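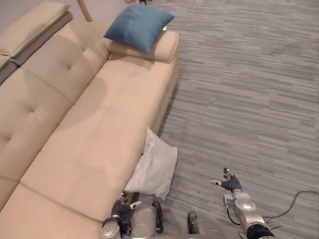 Jade Cloutier told us at the first evening that she hadn't read a whole book since high school and wasn't sure she wanted to. By the end of spring she had finished two and was lending them out to people at her bus stop!

Flulbridge Reading Evenings
Progress report to the Trundus Fund, 14 July 2019

We are so pleased with how this half year has gone. The evenings now run in seven homes across Flulbridge, and the hosts keep asking for more dates. Most groups read aloud for the first half hour (short stories work best) and then talk, sometimes well past the time we meant to stop.

Your grant of $3000 has gone mostly on paperbacks and large-print copies, with a little for bus fares. Nearly 30 readers now come regularly. The large-print books were a real hit, and we should have ordered more of them at the start.

The Zacharias Street group has been slower. It lost its host in the spring and missed two meetings, but Rasmus Sakalauskas has taken it on and picked a sea story that got everyone arguing again, in the best way.

In August we want to try an evening for parents with small children, over in Oto. We still need picture books for that, and a second box for carrying them. The spending sheet will follow once the last bookshop bill is in.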